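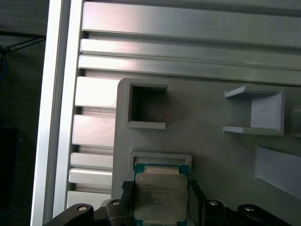

Call for participants: tell us where our chip-handling cell goes wrong

We are looking for people to spend part of June with us at the Limico repair hall in Plovanport, working beside a robot arm that takes processors and memory out of old desktop computers and puts them in a holding fixture. It is paid, it is daytime work, and you don't need to have touched a robot before. What you do need is patience, a decent pair of eyes, and the willingness to say "stop" out loud when something looks off to you.

Why we are asking

This spring the cell had a run of dropped parts. We went through 744 transfers in the log and found that the gripper had let go too early on more of them than any of us was comfortable with. Mostly a processor ended up crooked on the fixture plate, and the only harm was to our pride. On 2 occasions, though, the person at the bench reached in to straighten the part while the arm was still live, and the arm began its next move with a hand inside the work area. The person got clear both times, and we are very thankful for that, but we stopped the line the same afternoon and have been running at reduced speed ever since.

The early release itself we think we understand. The controller was reading the grip force too soon after the fingers closed, so a chip held a little askew could pass as a good grip. Kenar, who built the control software, have sent us a fix, and we have it running now. The reaching-in is the part that keeps us up at night, and it can't be fixed with a line of code. All of us who work here are so used to the machine that we no longer notice what we do around it — and so we would dearly like to watch people who aren't used to it at all.
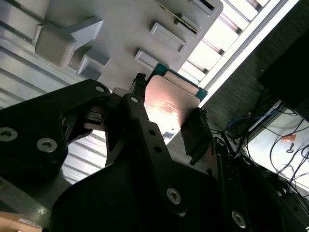 What you would be doing

You would sit or stand at the bench for 2 sessions, each of them 60 minutes long, with a good long break between them and coffee on us. During a session the arm works through its transfers at the slow speed, and now and then it will fault. Some of those faults are ones we set off on purpose, and some may be real. Your job is to respond the way the instruction card tells you to, and afterward to tell us which bits of the card were confusing, which alarm you didn't hear, and at what moment you felt the urge to put your hand in.

The computers are ordinary desktop towers. We lay them on their side with the panel off, so the board faces up and the arm can get at the processor socket from above. The gray fixture plate is set on the table to the left of the tower, and it is there that parts tend to land badly.

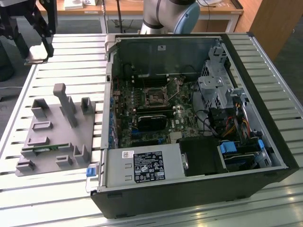 You will get a full safety briefing before you go anywhere near the bench, and we take our time over it. A member of our staff stands at the emergency stop for every minute that the arm has power, and you will have a stop button of your own. You may press it for any reason or for no reason at all. Please do press it! We would much sooner restart the cell twenty times in a morning than have you sit there wondering whether you're allowed.

An outside safety reviewer from Fragkou will be in the hall during the sessions. They don't work for us, and you can speak to them privately if there is something you would prefer not to say to our faces.

Who we would like to hear from

Anyone over eighteen who can work at a table and follow written instructions in English. Left-handed people are especially welcome, as both of the spring incidents involved a reach from the left and we don't have a single left-hander on our crew. We'd also love to have a few people with repair shop experience, and a few who have never opened a computer in their lives. If you wear hearing aids or have trouble with certain colors of light, please tell us and please still apply. The warning lights and tones are very much part of what we're testing. 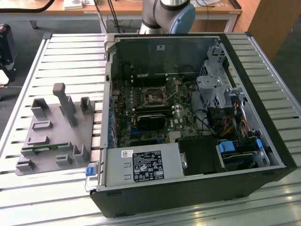 We do have to ask that you leave rings, bracelets and lanyards in the locker, tie back long hair, and wear closed shoes. If you have worked for Limico or Kenar in the past year, we're sorry, but we can't take you this time around.

Pay and practical things

You are paid for both sessions and for the briefing, at our normal technician's day rate, and you get the full amount even if you decide to stop halfway through. Bus fare to and from the hall is covered if you keep your tickets. Lunch is simple but there's plenty of it, and we can cater to most diets with a day's notice.

We will record the sessions so that we can go back over hand movements. The recordings stay with Limico and the Fragkou reviewer and are deleted once the report is written. Everyone who takes part gets a copy of that report, including the pages that don't make us look very clever.

How to apply

Write to the Limico repair hall through the contact form on this site and put "chip cell" in the subject line. A few sentences are enough: tell us a little about yourself, which hand you favor, and whether mornings or afternoons suit you better. We answer everybody, though it may take us a few days, and if you'd like to come by and see the cell switched off before you make up your mind, just say so in your message and we'll find a time.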